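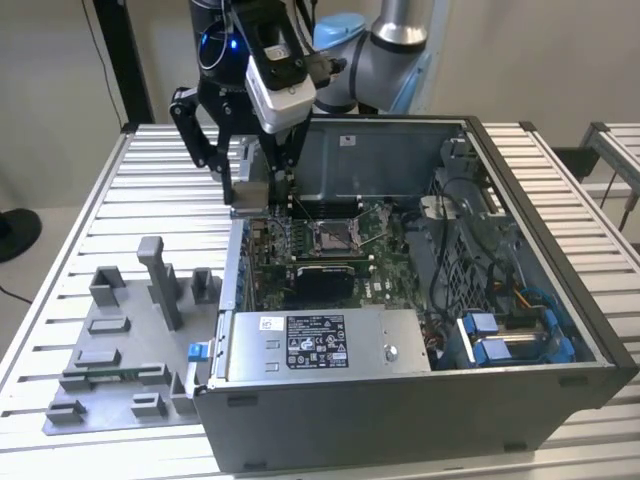

The gripper inside the Dell tower, left finger over the edge of the case.

August was mostly lost to one fault on the disassembly cell at Dorkbridge. I am writing it up while the logs are still on my machine.

The symptom was a protective stop on the way out of the chassis. The arm would close on a part, begin the retract, and halt with a force limit trip on the wrist. It happened 40 times in 753 cycles, always in the first part of the lift and never on the approach. Ebony Tawhiri suspected the cables on the wrist and re-routed them. The trips carried on.

I went after the payload setting next, as it had been wrong before. It was correct. The force sensor zero had drifted slightly, so I reset it, and the rate did not change.

Declan Kereama found the cause by plotting finger width against wrist force. On every bad cycle the fingers had opened further than the taught width before the lift. The Iltau controller has a release step left over from an older job, and it ran if the grip confirmation came back late. In open air this does nothing worse than drop the part. Between two case walls, the linkage on the outer side of a finger catches the sheet metal and the arm then pulls against the chassis.

There were 2 changes. The release step is gone, and a late confirmation now holds position and raises an alarm. I also capped the opening width whenever the tool is below the rim of the case — a crude limit, set by hand for each model.

We have run 1,061 cycles since with no trips on retract. One case wall is bent and I have not straightened it. The width table still needs entries for the smaller towers, and the alarm text is still in the wrong language.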